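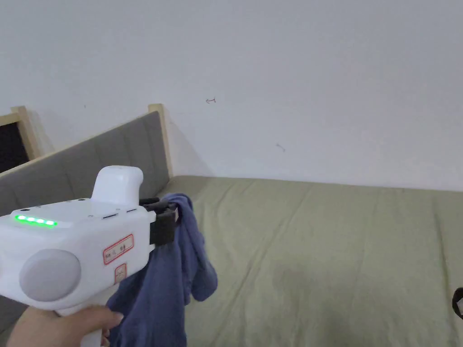

Balel is a housekeeping and laundry contractor in Salem. We clean rooms, change beds and wash, fold and deliver linen for guesthouses and long-stay residences. Over the past few years more of that work has been handed to machines, and people who apply here ask about it, so this page covers it. The handling work starts with our own staff. A person holds the gripper by its handle, closes the black jaws on a piece of clothing and lifts it beside a made-up bed, the way it would be done by hand. Those movements are what the folding line at our Skarnel building is taught from.

We have 99 employees. Before the line went in, 20 of them folded full time, standing, on two shifts. Today 15 people work in that department and the other five moved to room teams or to delivery. No one was let go over it, and pay grades stayed where they were. The night shift in folding ended in November, which most people wanted, though a few missed the extra pay and said so.

What the line does well is flat, repeated work: pillowcases, towels, single sheets. Clothing is slower. A blue shirt in a heap has no obvious corner to start from, and our folders still take most garments themselves. They also check everything that leaves the building.

Latifa Ramadan runs training. New staff spend their first week on rooms and the second on the handheld grippers, in sessions of no more than two hours — wrists get tired before people notice. Anyone can ask to be left off the gripper rota. Driss Ragab and Amr Naciri look after the machines at Skarnel. Both came up from the wash floor and took the maintenance course on paid time.

Schedules, including gripper sessions, are kept in Trotura, and staff can see their own hours and swap shifts there. Questions about jobs go to Tarek Helmy in the office, extension 632, before 4 p.m.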